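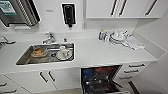

Does a Dishwasher Really Save Water?

Ask a grown-up whether it's better to wash dishes by hand or in a machine, and you'll get an answer fast. Some will say the machine wastes water. Others will say it saves water and that everybody knows so. When people say "everybody knows," it's a good time to ask how.

We are going to look at this question the slow way. By the end you may be a little annoyed, because the answer has the word "depends" in it.

What happens inside the machine

A lot of people imagine that a dishwasher fills up to the top like a bathtub. It doesn't. A small amount of water goes into the bottom. A pump pushes that water up through spinning arms with holes in them, and it sprays the dishes. Then it falls back down, passes through a filter, and gets pumped up again. The same water goes around and around, getting dirtier, until the machine drains it and takes in some fresh water.

So the machine's trick is reusing water. Hot water and strong soap do much of the work too. Dishwasher soap is rougher stuff than the soap by the sink, which is why you shouldn't touch it with your bare hands.

What happens at the sink

Now think about washing by hand. There is no single way to do it. One person fills a bowl with soapy water, washes everything in it, and rinses it all in a second bowl. Another person turns on the faucet and leaves it on from the first fork to the last pan, with a stop in the middle to talk about basketball.

Both of those people would tell you they "wash by hand." They might use wildly different amounts of water. Any sentence that starts with "Washing by hand uses..." and ends with one number should make you suspicious. Whose hands? Which faucet?

Let's do a sum. Say your faucet lets out two gallons every minute, a fairly ordinary speed for a kitchen faucet turned up high. You leave it running for 180 seconds. That's three minutes, so you've used 6 gallons. Many newer dishwashers use less than that for a whole load, and plenty of older ones use more. Three minutes isn't very long. It could be one sticky pan.

But if you fill a small bowl and turn the faucet off, you could beat the machine, especially if you only have two cups and a spoon to wash.

Let's pick on an ad

Imagine a company called Betotik, and imagine its ad says: "Save up to 639 gallons of water a month!"

Wow, right? Let's see if we can break it.

Start with the words "up to." If I say I can eat up to 23 pancakes, I haven't promised to eat any. Zero pancakes fits inside "up to 23 pancakes" perfectly well. "Up to" tells you the biggest number the company felt able to print. It doesn't tell you what will happen at your house.

Next question: compared with what? A saving is always the gap between two things, and the ad only showed us one of them. Divide 639 by the days in a month and you get a bit over 21 gallons a day. With our faucet from before, that's more than ten minutes of running water every single day, and that's before adding the water the machine itself uses. A big family that washes under a running faucet might do that. A person living alone who uses a bowl almost certainly doesn't.

Then there's the question of who did the measuring. If the company that sells the machine also ran the test, the number could still be right. Companies don't always fib, and it would be lazy to say they do. But they did get to choose the test, and you'd want to know what they chose. Was the machine full? Were the hand washers told to be careful, or told to do it the way they do at home? Was it one family or hundreds?

A number without those answers is like a score without the name of the game.

Watch out for leaves

Some claims don't use numbers at all. They use the color green, or a drop of water with a smiling face, or a leaf.
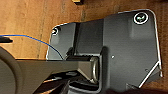

A leaf can mean a lot or a little. Sometimes a symbol belongs to a real testing program, with rules that a product had to pass. You can look up the rules and read them (bring a snack, they're dull). Sometimes a leaf is the company's own logo and has nothing to do with the environment. And sometimes a person in an office thought a leaf would look nice on the box.

You can't tell which kind you've got by staring at it. You have to find out who owns the symbol and what a thing must do to earn it. If you search and find no rules anywhere, then treat the leaf as decoration. Decoration is fine. It just isn't evidence.

The same goes for words such as "eco" and "earth friendly." Ask for the part that could be checked. "Uses less water" is closer, but less than what? "Uses three gallons on the normal setting" is a claim you can get your teeth into, as somebody could measure it and prove it wrong. Claims that could be proved wrong are the useful ones.

But what about the rinsing?

Plenty of families wash their dishes before putting them in the dishwasher. Think about that for a moment. If you rinse every plate under a running faucet and then run the machine, you're paying for both ways at once. All the careful tests in the world won't save water in that kitchen.

Most newer machines can handle dishes that have only been scraped. Food that has dried on hard may be another matter, and a cheap old machine may leave you with oatmeal cement. I wouldn't take the instruction book's word for it, either. Try a load with scraping only and look at what comes out.

A half-empty machine is a problem as well. On the normal setting, many dishwashers use the same amount of water whether they hold a mountain of plates or one lonely mug. Some machines sense how dirty the water is and adjust, but "some" is doing a lot of work in that sentence. Check yours.

And water isn't the whole story. Heating water takes energy, at the sink and in the machine. Building a machine takes metal, plastic and fuel before it has washed a thing. If someone throws out a working dishwasher to buy one that uses slightly less water, I'd want to see the whole sum before I clapped.

Test it yourself

You can do this with a grown-up, a measuring jug and a large plastic tub.

Put the tub in the sink under the faucet. Wash the dinner dishes the way your family normally washes them, letting all the water fall into the tub. If the tub gets full, empty it with the jug and keep a tally of how many jugs you pour out. Grown-ups should handle the knives and the very hot water.

Do it on several nights, because one night might be spaghetti and the next might be toast. Write down who washed. Try not to let the washer know it's a contest, as people get awfully careful when they're being watched – and that would spoil your numbers.

Then look up how much water your dishwasher uses per load. It's often in the instruction book. If you don't have a dishwasher, compare two people in your family instead, and be prepared for an argument.

Finally, be fair. If the machine holds three nights of dishes, you have to compare it with three nights at the sink. Lots of grown-ups forget that step.

So which is better?

A full, fairly new dishwasher, with no rinsing first, will probably use less water than a person with the faucet running. A careful person with two bowls and a small pile of dishes may well use less than the machine. Between those two there are a great many kitchens, and I don't know what goes on in yours.

If anyone tells you they do know, ask them how many jugs they poured.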